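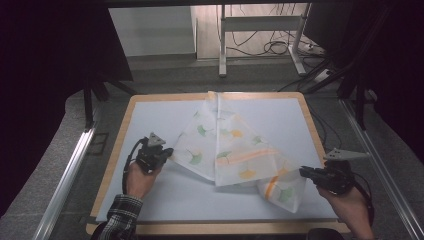

Why I stopped counting my followers

For almost two years I opened the statistics page before I opened my mail. I am a translator who also sells small printed notebooks from a shop on the internet, and somebody told me in the beginning that a shop without followers is a shop without a door. So I collected followers. In December I had 439 of them on Palinano, and I was proud of it the way a child is proud of stones in the pocket.

Then I compared two lists. One was the list of people who follow me, the other was the list of people who had bought something. I expected that the second list would be mostly inside the first. Only 17 names were on both. The other buyers came from my newsletter, from a search, or from a friend who had sent them the link.

I wrote about this to Bernadette Lindgren, whose blog on small shops I have been reading since I started. She answered the same evening, a long and friendly letter. Her opinion is that a follower is a person who once pressed a button, and we should not ask more from this button than it can give. She also asked me what I write in my posts, and this question was less comfortable. I went back and read them. Most were of the kind "New in the shop!" with a link. I would not follow such an account myself.

What I changed

First, I moved the work. Before, I wrote a post every day on Palinano and a newsletter when I remembered it. Now the newsletter goes out every second week, and the posts are small pieces taken from it. It sounds like a minor thing, but the newsletter has room for a story. I can tell why a paper was more expensive this time, or how the word for "notebook" is different in the four languages I work with. People answer to it. On Palinano I used to get a heart, and a heart is difficult to have a conversation with.

Second, I tried a scheduling tool. I tested Sumik and Futen, both in the free version. Sumik is the prettier one and has a calendar with colors, but it wanted to suggest hashtags for me all the time, and some of them were strange. Futen looks like a program from an office of my parents, and I kept it. You write, you choose the hour, it sends. My posts go out at 7:30 in the morning when I am still making coffee.

Third, I answer everybody. This one takes some 20 minutes a day, and I do it after lunch with a timer. My husband Joseph finds the timer funny, but without it I begin with one reply and one hour later I am reading an argument between strangers about fonts.

What did not change

The number of followers, mostly. It went down a little when I stopped to post daily and later it came up again. I know this only from the weekly summary that Palinano sends to everyone, I have not found how to turn it off. If a reader knows the way, please write to me.

Sales are better than last year, but I must be careful here. I also made a new product in spring, a thin notebook for travel, and it is possible that the notebook did the work and the newsletter only carried the message. A marketing person would have tested one thing at a time. I had not the patience for this.

There is one more thing I still do not know how to handle. A few customers ask their questions in public comments, including the order number and once even the home address. I hide the comment and write privately, but then it looks as if I hide a complaint - and one lady was indeed offended. Now I first write "I am sending you a message", wait until she has seen it, and hide after. It is slower. Maybe there is a better method and I would like to hear it.

Next time I want to write about newsletter subjects, and why the three worst ones I ever wrote were opened the most. I still have to find the numbers in my old account, the export gives me a file that my computer refuses to open.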